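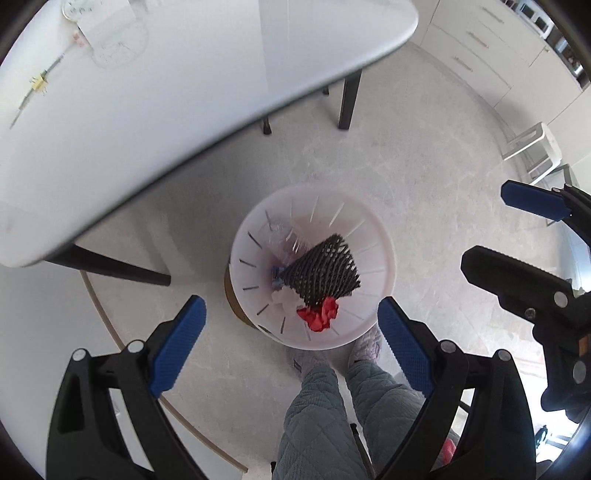

*Slotted plastic basket beside the white table, packing waste inside: black foam mesh, red crumple, tissue, clear plastic.*

## Udora flat, waste round

Gallery page for the small-bin part of the Udora clear-out. Text by Xiomara Oyelaran, sorting notes by Lumturie Trajkovski. The flat has one large table and a pale floor with a cement-like pattern, and most of the unpacking was done at the table end of the room. Baskets were emptied at 40 litres or on Saturday, whichever came first.

### Notes to the picture

**Basket.** Round, smooth rim, narrow vertical slots in the side wall. Open slots are fine for dry packaging. Food waste and anything that drips goes in the lidded bin under the sink.

**Foam mesh sleeve.** The largest piece in the basket, lying flat, with one frayed edge. Our collection does not take foam netting with film plastic, so it goes to general waste. Clean sleeves can be kept for glassware – Lumturie has a box of them in the hall cupboard.

**Red piece.** Paper or fabric, to be settled by hand at the sorting stage. Paper goes to the blue sack, fabric to the rag bag.

**Clear packaging.** Rigid pieces are stacked, soft film is balled up. Check for labels first and peel them off.

**Tissue and small wrappers.** General waste in all cases.

**Tabletop.** Another transparent piece is still up there, at the far side from the basket, with a few small items near it. The top is cleared last, then wiped with a damp cloth.

### Running record

Sheet 9 of the Rasia file. Net weight for the dry fraction so far: 967 g. The wet fraction is on its own sheet and is weighed in the kitchen.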